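Textbooks > Everyday Design > Chapter 2

Print this page | E-mail this page

May | By Seo-ah Ok

Chapter 2: Storage in Small Homes

Most homes hold more things than they were planned for. A flat with 16 cupboards can still feel short of space if the cupboards are in the wrong rooms, or if their shelves are too deep to reach the back.

This chapter looks at where things are kept and how far people walk to fetch them. Designers call the first of these placement and the second travel. The two are linked. A tin opener kept in the hall will be fetched many times a week, and each trip adds to the work of making a meal. 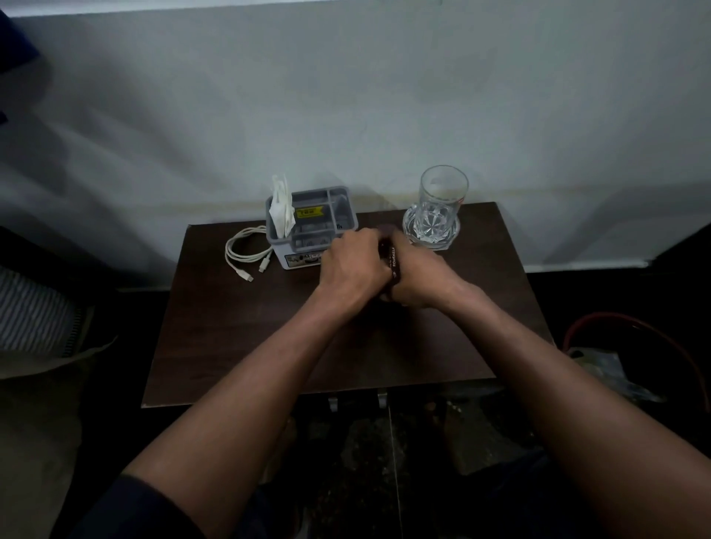
Placement also depends on how often a thing is used. Daily items belong between knee and shoulder height. Items used once or twice a year can go on a top shelf or under a bed. Heavy items should be kept low, whatever their use.

Shelf depth is the next point. A shelf 1000 mm wide and 300 mm deep holds two rows of jars, and the back row tends to be forgotten. Section 2.1 compares shallow and deep shelves using plans from the Skeven flats.

Before reading on, draw a plan of one room you know well. Mark each place where something is stored, and keep the plan for the exercise in Section 2.4.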